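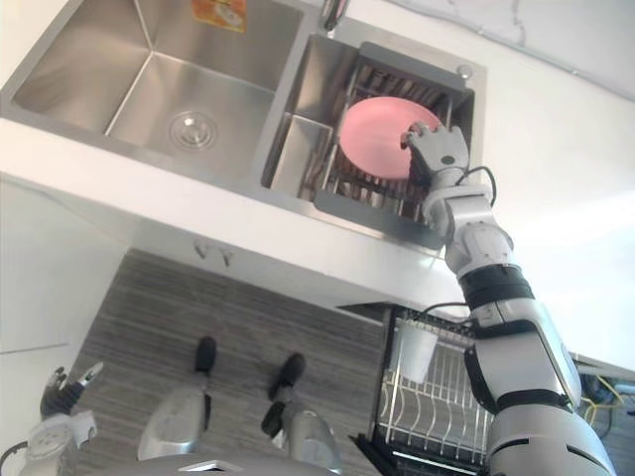
Georges Nimri: You're going to spend more on the stuff hanging off the robot than you think, and the kitchen is the cheap part. Put the hands on their own line before you do anything else.

OK so Georges sent me that after I showed him my spreadsheet, and I've been stewing on it all weekend, so I figured I'd start a thread and get more opinions (and probably more bad news).

Quick version. We're a small shop, we've been running dish tasks with a humanoid for a while, and I have to turn in an equipment plan for the year. The robot is on a lease through Cukau, so the big number isn't mine to fight over. What I have to defend is everything else: spare hands, cables, the kitchen itself, tools, a service plan, and whatever a second station would cost if we go that way. My boss likes round numbers and short lists, and I have neither.

The draft I showed Georges had one line called "consumables and misc" with hands, cables, plates and floor tape all thrown in together. Yes, I know.

What I want to know:
Do you budget spare hands by the hour or by the year?
Service plan from the vendor, or keep the money and fix it yourselves?
Real kitchen or mockup for station two?

benchpress_lou
Reply #2
Georges is right about the hands, sorry. We tried to budget ours by the year and it was a fantasy number both times. Go by running hours. We do a full check every 100 hours and order whatever the check says we need, and the budget line is just the average of that. It's boring and it works for us.

On the kitchen, what do you need it to do? If it's only dishes into a rack you can get away with a counter on a frame and a sink that isn't plumbed. A double-basin stainless sink isn't a big purchase. The counter and cabinets are where it creeps up on you, and then somebody wants a backsplash so it looks nice for visitors.

kestrel_ops
Reply #3
Going to disagree with Lou on the mockup. We had one. It was fine until we wanted to do cabinets and drawers, and then it was a counter on a frame with nothing behind it and we paid for everything a second time. If there's any chance you'll open a cabinet door in the next year, buy the cabinets now.

Also please don't skip the service plan. I've seen people "save" that money and then the robot is on a hoist for a month waiting for a part. 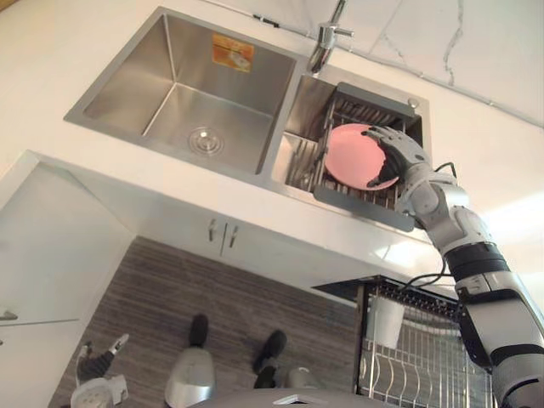

Ottmar Ackermann
Thread starter, Reply #4

Great stuff, thank you both! Some more detail, because I was vague in the first post.

Plates in the rack is the bread and butter right now. The rack sits down in the small basin, so the hand has to come in over the edge holding the plate by the rim, with those thin slots underneath and steel walls on every side. It's tight in there. That's where I think the wear on the hands is going to come from. A plate doesn't weigh much, so I'm not worried about load. I'm worried about knuckles and steel.

So for planning purposes I want something like this: a spare right hand on the shelf at all times, left hand can wait. The left mostly hangs out down low and does nothing on this task anyway. Vekau quoted me 3,000 for a rebuilt hand, with a credit for the old one if it goes back in the original case. New is a lot more and I'm not even going to type it.

Lou, by running hours makes sense to me, except our hours are all over the place. Some weeks we run every day and some weeks the robot stands there while people argue about software. Did you log hours from day one or did you guess backward?

And kestrel, the station we have has real cabinets with real handles and I'm glad of it. What I'm torn on is whether station two needs them. I'd love to do the same dish task on a different counter height and leave it at that.

benchpress_lou
Reply #5
Guessed backward for the first stretch, then put a cheap hour meter on it. Put the hour meter in the budget! It's the best small thing we bought.

The rebuilt hand price sounds OK. Ask Vekau if the credit still applies when a finger is missing. I'm serious, ask them in writing.

sparegasket
Reply #6
Lurker here, but I do purchasing so this is my kind of thread. Three things from the money side.

Split the hand line into whole hands and finger parts. Whole hands look like equipment to a finance person and finger parts look like supplies, and at a lot of places those come out of different pots. You may find you have more room than you thought.

Get the freight in there. Heavy crates with lift gates are a surprise every time.

And plan a contingency you can defend. I use 15 percent on anything that moves. Nobody in my building has ever turned that down, but I've been yelled at for going over when I didn't have it.

kestrel_ops
Reply #7
15 percent is thin for a first year with a second station. Just saying.

sparegasket
Reply #8
It's thin if you don't itemize. If he breaks out the parts the way we're telling him to, it's fine. A fat contingency on top of a vague list is how you get the whole thing sent back.

kestrel_ops
Reply #9
We'll have to differ on that one. Our first year went over on cables alone. Cables! I'd take a vague number that's big enough over a tidy one that isn't. But I don't report to your finance people, so.

Ottmar Ackermann
Reply #10
Ha, well, mine would send back either one.

The cable thing has me going back to my list though, because I had cables at basically nothing. We run the arm with loops of cable on the outside, and I've been treating those as part of the robot. They're not in the lease. I checked with Cukau and their paper covers the robot "as delivered," and anything we strapped on ourselves is ours. Same for whatever is lying around on the floor by the feet, and there's a fair bit of that too. So that's a new line: external cables, ties, strain relief, covers, and some kind of floor protection so nobody (human or otherwise) walks on them.

I also want to talk about covers and sleeves. Bellows, finger pads, the ribbed sleeve stuff. Does anybody here keep spares of that on the shelf? Vekau sells the pads by the bag, and Mahasneh has a bellows cover they say can be made to order, but there's a minimum and I really don't want a closet full of rubber. 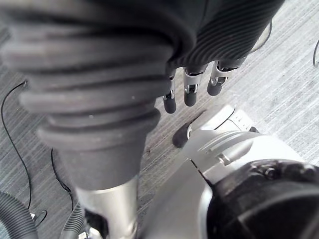

Wrist view over the carpet: bellows, fingertip pads, cables and hose.

benchpress_lou
Reply #11
Pads yes, always, get the bag. Those hinge pins too if they'll sell them to you loose. Sleeves we order when we need them. Bellows we've never stocked, but I'd at least get the lead time from Mahasneh in an email so you can point at it later.

For the floor, look at what you've got now. On carpet your cables can sort of hide and on hard floor they slide. We ended up with low-profile covers on the hard floor and just routed everything along the wall on the carpet side. Our covers and mats came to 500 all in, and I thought that was a lot until I watched someone catch a toe.

hollis_wrenches
Reply #12
Has anyone said hoist yet? If station two is in a different room, you either move the hoist or buy another one. I missed that on ours and it was the biggest single item I forgot. Some folks will tell you a rolling one covers both rooms. It does if your doorways are tall enough. Measure your doorways.

Ottmar Ackermann
Reply #13
Oh no. I had not measured the doorways. I have now measured the doorways. We are not rolling anything through there.

OK, so that pretty much decides it: station two goes in the same room on the other wall, one hoist for both. And if it's in the same room then kestrel's cabinets argument gets weaker for me, since I already have a set a few steps away. I'm leaning toward Lou's plain counter on a frame, with an adjustable height. Nala does a lift frame that looks sturdy enough and they'll cut the opening for whatever sink we pick.

Service plan I'm still on the fence about. Georges says skip it for the hands, keep it for the legs. His thinking (I called him) is that hands come off and go in a box, and legs don't.

kestrel_ops
Reply #14
That's a decent split if Cukau will sell it that way. Ours wouldn't. Ask.

Also I looked at the Nala frame a while back and the one I saw in person had some wobble at full height. Maybe they've fixed it. I'd want to lean on one before I paid for it.

sparegasket
Reply #15
Post the list once you've got it cleaned up, I'd like to see it before finance does.
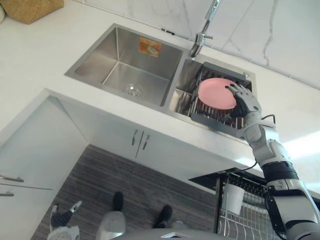
REVISED LIST (going in Tuesday, January 17, 2023)

Hands, whole: one rebuilt right hand from Vekau at 3,000, credit terms in writing. Left hand deferred.
Hands, parts: bag of finger pads, loose pins if they'll sell them, hour meter, full check every 100 running hours.
Cables and floor: external arm cables, ties, strain relief, low-profile covers. I put Lou's 500 on the covers and mats and a separate number on the cables.
Station two: Nala lift frame (pending a lean test), double sink, rack insert to match the one we have so the slots are the same, plates.
Covers: sleeves ordered as needed. Bellows lead time from Mahasneh requested, no stock.
Service: legs only, if Cukau agrees. Full plan priced as a fallback.
Freight: its own line, lift gate included.
Contingency: 15 percent.

benchpress_lou
Reply #17
Looks good. I'd move the hour meter up out of parts so it doesn't get cut with the pads.

kestrel_ops
Reply #18
Still say the contingency is thin, but the list is way better. Buy more plates than you think.

Ottmar Ackermann
Reply #19
Moved the hour meter, and doubled the plates. Cukau wrote back this morning and they want a call about the legs-only thing, so that could go either way. I'll check back in around April when I know what got approved. Thanks everybody, this was a huge help!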